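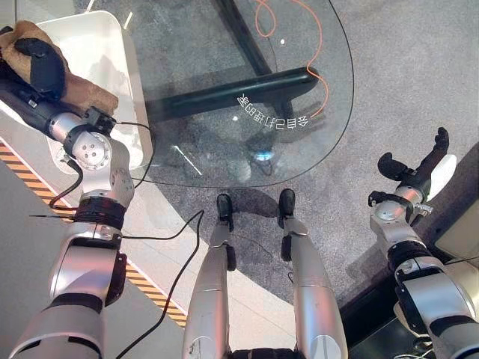

Rope notebook, September, entry 2: slings and edge wear

Continued from the wall tests. Today I wanted to know how the old slings behave when the climber clips short and leans back over a sharp edge, as we do at the chain anchor in Palacios.

Setup: static rope, 50 meters, the Floltow one with the green mark at the middle. Load 200 kg, hung for 30 minutes over the concrete edge, first without the rope protector and after that with it. The slings are the 30 cm sewn type from Prornport.

Without protector the sheath became fuzzy on the inner side of the bend, and I could feel a flat place with my thumb. With protector I felt no change. I repeated it with the second sling and got the same result, but this time I had forgotten to write down the start time, so please do not use that line in the table.

The knot at the lower anchor was very hard to open after the load. Next time I tie a figure nine there.
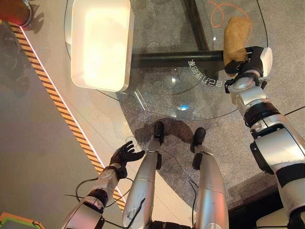 Entry by Songül Kahraman, 16:40

Remaining questions. The load cell showed 535 at the beginning with nothing hanging on it, and after I switched it off and on it showed zero. I do not trust it. Can somebody compare it with the one from Fisico before we pull anything to breaking?

Two slings have no readable label anymore. I put red tape on them and they must not go in the climbing bag.

For the descent at Palacios I would still clip the second sling before opening the first, also when the ledge looks comfortable. The protector must be tied to the anchor with its own cord. Mine moved a hand's width to the left during the test.

To do: wash the rope, order cord, measure the sheath again tomorrow morning.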